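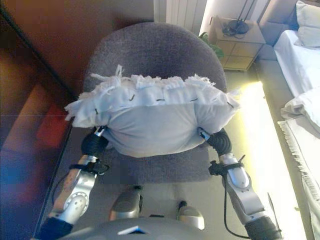 **Figure 7.1** A stuffed pillow with its top seam closed by six staples. Loose threads and torn strips of fabric stand above the seam.

# Chapter 7: Closures and Edge Finishes for Filled Goods

A pillow consists of a shell, a filling and a closure. The first two receive most of the attention in trade catalogs, and they have been treated in Chapters 5 and 6. The closure is the line along which the shell is shut after filling. It carries the pressure of the filling from the inside and the pull of handling from the outside, and it is often the first part of the article to be repaired.

Figure 7.1 shows a closure made with staples. Each staple holds the two layers of fabric at one place only. Between one staple and the next, the layers are free to part when the pillow is pressed. A sewn seam, by comparison, shares the load among many small stitches. Staples are suitable for holding an opening shut while the work is measured or inspected. They are not accepted as a final closure under the workroom rules used in this book, and they must be removed and accounted for before the article leaves the bench.

The edge in the figure also deserves study. A woven fabric that has been torn or cut without finishing will release threads along the raw edge. Where this loss continues, it reaches the seam allowance - the strip of cloth between the stitching and the edge - and the seam has less and less fabric to hold. Section 7.3 describes four ways of protecting a raw edge and the fabrics to which each is suited.

The amount of filling affects the choice of closure. A shell that is filled until it bulges places a steady strain on its seam, even when the pillow is at rest. The corners may receive less filling than the center, and they then sag or flare outward. Students should learn to judge this by hand before turning to the scale. In the exercises, the Bramer shell is filled with 600 grams and the larger Grevis shell with 1,000 grams, so that the two seams may be compared.

## Objectives

After completing this chapter, the student should be able to:

- name the parts of a closed seam and mark a seam allowance of 19 millimeters;
- choose between a temporary and a permanent closure for a given article;
- finish a raw edge by folding, binding or overcasting;
- open a damaged closure, adjust the filling and close the shell again by hand.

## Terms Used in This Chapter

**Shell.** The outer fabric that contains the filling.

**Raw edge.** A cut or torn edge that has received no finish.

**Fraying.** The loss of threads from a raw edge.

**Ladder stitch.** A hand stitch used to join two folded edges so that little thread can be seen.

## 7.1 Preparing the Opening

Lay the filled shell flat on the table with the opening away from the body. Move the filling back from the edge with the flat of the hand and trim any loose threads with small scissors.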